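Geststead Counter Displays
Frequently asked questions
Page updated 2004-05-29

What are the tiered racks for?

They hold small packaged food where customers can see it, usually beside a till or on a canteen table. Most of our buyers run corner shops, school canteens, swim club kiosks and hospital coffee carts. The clear acrylic models are the most popular as they don't hide the colours of the packets.

Which sizes do you sell?

There are two. The Kisbridge is the smaller one and suits snack packets, bars and single serves. The Drestton is wider and takes larger bags. Both arrive assembled. If you are replacing an older rack, quote part number 3287 when you ring and we will check whether your risers still fit.

How should I arrange mixed items?

Keep one kind of packet together before starting the next. Flat bars sit well in a row of their own, and soft packets can lean against the step behind. Colour helps people find things quickly, so a block of pink packets next to a couple of dark wrappers is easier to read than a mixture. Put anything bulky on last, once you can see how much room is left.

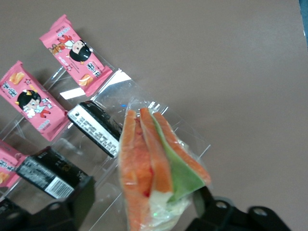 Bulky usually means clear bags. They slide about more than bars do and they take up more width than you expect. Stand the bag upright, let the contents settle to the bottom, then lower it in with the best side to the front. If it keeps tipping forward, move it down a tier.

Can I put fresh food on the rack?

The rack has no cooling. Anything that needs refrigeration should stay in the fridge or a chilled cabinet until it is sold. The racks will fit inside most cabinets, but measure the shelf depth first. Your local council can tell you what rules apply to food sold from your premises.

Some shops use replica food in clear bags to show what is kept in the fridge. If you do this, put a small card beside it so customers know to ask at the counter.

How much weight will it take?

Each tier of the Kisbridge is rated to 2 kg. Ordinary packets and bars won't come near that. Don't use it for tins or bottled drinks.

How do I clean it?

Wash it with lukewarm water, a drop of dishwashing liquid and a soft cloth, then dry it straight away to avoid water marks. Don't use methylated spirits, window cleaner or the rough side of a sponge. Spirits can craze acrylic and the damage can't be polished out. Keep it out of the dishwasher.

Will it scratch my counter?

The edges are polished, but grit caught underneath will mark a soft surface. Wipe the bench before you set the rack down, and lift it to move it. Stick-on feet are available in packs of 12.

Do you sell in bulk?

Yes. Orders of up to 1000 racks can be filled from our own warehouse. Larger orders go through our supplier, Seyoum, and take longer. Freight is quoted separately.

When will the three-step Drestton be back in stock?

We expect the next delivery in June. We don't take deposits on back orders, but we can put your name on the list.

Can I return a rack?

Unused racks can be returned in their original carton. If yours turns up cracked, keep the packaging and let us know before you throw anything out. Returns are handled by Renzo Dal Bello at the Geststead office.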